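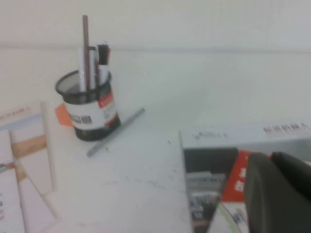 Most advice on testing a hobby gripper at home comes from people who sell grippers, so take the claims with salt. I've had two on the bench since May, the two-finger one from Mak and an older Genport, and I no longer believe a demo that uses foam cubes. Use desk clutter. A wire-mesh pen holder with the store label still around it, a thin pencil sticking up well past the white pens, one more pen lying flat on the table: that will tell you more in an evening than the spec sheet will.

Tips, for what they're worth

Start with the pen lying flat. Rounded fingers look friendly but they like to ride up over anything thin. The Genport missed it 11 times before I lowered the approach, and the Mak was only a little better. Ignore "adaptive grip" on the package until you've tried this.

Don't wipe the desk down to bare white and then brag about your camera. Leave papers fanned out at one side. Wrist cameras have trouble with pale things on a pale surface, and a white pen is a fair test.

Check focus at working distance. Rosalie Moser sold me on a Litport camera that was sharp across the room and soft up close, where the work is. I sent it back.

Put a box with an open flap next to the work area. Plenty of arms reach fine in the open and then bump the cardboard on the way around. If yours does, slow it down before you go buying a new controller.

Change one thing at a time. I once swapped fingers and firmware the same night and learned nothing - 163 tries, all useless for comparing.

Write down the misses too. King-fai Fu keeps a sheet taped inside a cabinet door, misses in pencil, and it's the only record I trust besides mine.

As for price, I can't see what the expensive controller does for picking up pens. Hok-lam Siu says it pays off with heavier parts. Maybe so, but I'm still waiting to see his numbers.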